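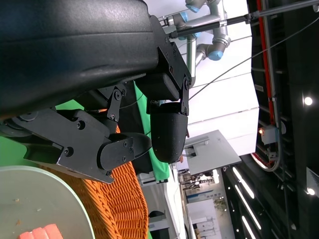
Home · Diary · Kitchen · Older entries

November, and I have finally started sorting out the play food, a job I'd been putting off since we moved to Susia. I meant to give it half an hour after lunch and of course it ate the whole afternoon - I got sentimental over a peach. The plan is simple enough: the pale green bowl for the fruit and cake, the orange wicker basket for whatever is left over.
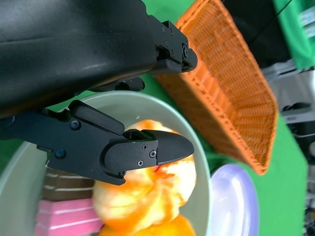
Pantelis Chatzigeorgiou thinks cake and fruit should never share a bowl, even when you can't eat either of them, and he told me so on the phone for up to 2 minutes before asking how I was.

I let them share anyway, for now. The chocolate slice is my favorite and I like it where I can see it.

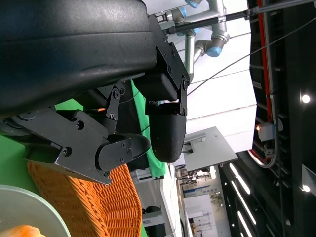 Filed under: Small Tidyings

Tomorrow I'll look for a proper shelf for the basket - Petridis had two I liked, both a bit dear.

3 comments · 134 shares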